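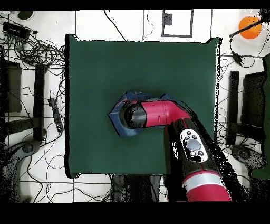 Rizwan Rind is of the view that we should stop ironing the cloths before folding, and he asks if anybody on the list has compared the two ways.

I have compared, so I answer him here. His message is quoted in parts, and my replies are between the parts.

> I wash the blue ones at Rondport with everything else and they come out
> in a ball. Ironing takes me a whole evening in February when we have the
> big order. Is it really needed? They get folded anyway.

For the big order I stopped ironing two years ago. What I do is to shake each cloth twice by two corners, put it down on a mat, and smooth it with the flat hand from the middle to the outside. If you begin at the edge you push the crease to the other side and then you must do it again. A cloth which has been left in a heap overnight is more difficult, and for those I still use the iron, on the low setting.

The mat matters more than I expected. On a bare smooth floor or table the cloth slides away while you press it. On a mat of cloth it stays where you put it. Mine is dark green, and I like that colour because the edge of a blue cloth is easy to see against it. With the old grey mat I was often folding two centimetres wrong and did not notice before the stack was finished.

> Also, Haberkorn sent back 9 from the last 200 because the corners did
> not meet. Do we fold in halves or in thirds? The sheet says both.

Halves, please. The sheet on the Plukix page is the old one and I have asked to have it changed. Fold once, let the corners meet, press the fold, turn the cloth a quarter, fold again. The open corners go to the lower left in the stack. Thirds are only for the long towels that go to Werkgate.

About the nine returned ones: I looked at them and I think that four are not a folding problem at all. The cloth itself is no longer square, it has shrunk more in one direction. No folding will make these corners meet. Such cloths should go in the rag bag – please don't try to pull them into shape, the seam opens.

> How many do you manage in one go?

I managed 497 last month, over several evenings and with the radio on. Please do not take this as a norm. After one hour my corners become bad and I make tea.

One question back to the list: does anybody still have the wide mat? I would like to borrow it before the next order.

Regards,
Satish Shenoy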